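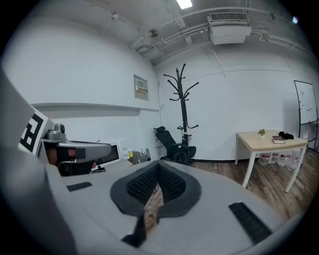
MACHINES AND HOW WE LOOK AFTER THEM

Taking care of a gripper

Your fingertips have tiny ridges. They help you hold a glass or a pencil without dropping it. Robot grippers need something like that too, so the people who build them often add rubber.

Look at the dark V in the middle of the gray gripper. Both sides of it are lined with black ribbed rubber pads. The two pads lean toward each other and meet at a narrow point.

Elsa Rustad looks after the grippers at a workshop called Stoltier. Rubber picks up dust and grease, and a dusty pad slips. She cleans the pads with a soft brush first, then a damp cloth, and lets them dry before anyone uses the gripper again. When the ribs have worn flat, she puts in new pads.

What is the square card for?

The white card on the left has a pattern of thick black blocks. It is called a marker. A computer knows the pattern and the size of the card. When a camera sees the card, the computer can work out where it is and which way it is tilted.

A marker has to stay flat and clean. If a corner peels up, the computer can get the wrong answer. Elsa checks the card every morning and wipes the camera lens with a lens cloth.

Elsa's morning list
Brush the pads
Look for cracks in the rubber
Check that the marker is flat
Wipe the lens
Write down anything that needs fixing

Words to know
Gripper: the part of a robot or tool that holds things
Marker: a printed pattern that a computer can find
Lens: the clear part at the front of a camera

Page updated 22/06/2025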